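Ticket 601 – Listings feed dropping new-build units from the Redthorpe site
Status: Resolved
Priority: Medium
Product: Nemell listings manager

Reported
Sales office at Redthorpe says 42 flats in the Celgate development were loaded on Saturday morning, but the public search page shows only the ones from the first release. Price and floor plan are filled in for all of them. No error on the import screen. Buyers are ringing up about flats they have seen on the hoardings and can't find online.

First checks
Opened the import log. All rows accepted. Cleared the search cache and ran the page again, no change. Looked up one missing flat by its reference number and it came up, so the record exists and is marked as live. It does not appear when filtering by town or by number of bedrooms.

Update, 11.20
Compared a missing flat with one that shows. The only difference is the phase field. First release has "Phase 1", the new rows have "Ph 2". Search groups flats by phase before it applies any other filter, and drops anything it can't match. Changed one record by hand to "Phase 2" and it showed up after the next refresh, in 5 minutes.

Update, 14.05
Asked the sales office to correct the spreadsheet and load it again. Second load went in but made duplicates of 3 flats, all on the top floor. These had a space after the plot number in the first file. Removed the older copies. Enquiries already logged against them were moved across first.
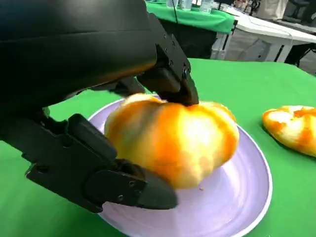 Property Systems Support, Sepp Lettings and Sales

Update, 16.40
Sales office confirms that every flat is now on the search page and the map pins are right. The brochure link on the Celgate page still went to the old PDF – replaced.

Cause
Short form used in the phase column. The import does not check this field against the list of allowed values.

Follow-up
Change request raised to have the import reject unknown phase names and trim spaces from plot numbers. Until that is in, please copy the phase name from the drop-down in Nemell and don't type it in. The lettings feed does not use the phase field and was not affected.

Ticket closed with the agreement of the sales office.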